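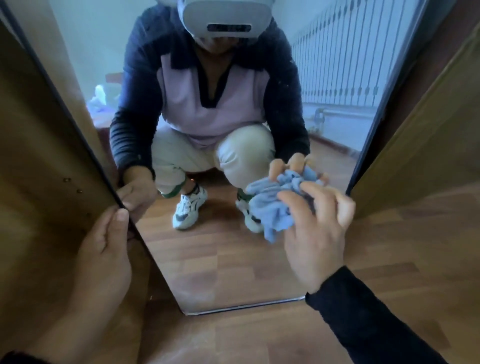
Who owns the copyright in a commissioned painting?

Unless a written agreement says otherwise, the painter does. The buyer owns the canvas and may hang, lend or sell it, but may not print copies of it without permission.

Chapter 9 sets out how such permission is given. It opens with the Flovcombe licence, under which Tetsuya Hoshino allowed the publisher Gotel to issue 4000 postcards of a single work, and then turns to the fees payable on later printings.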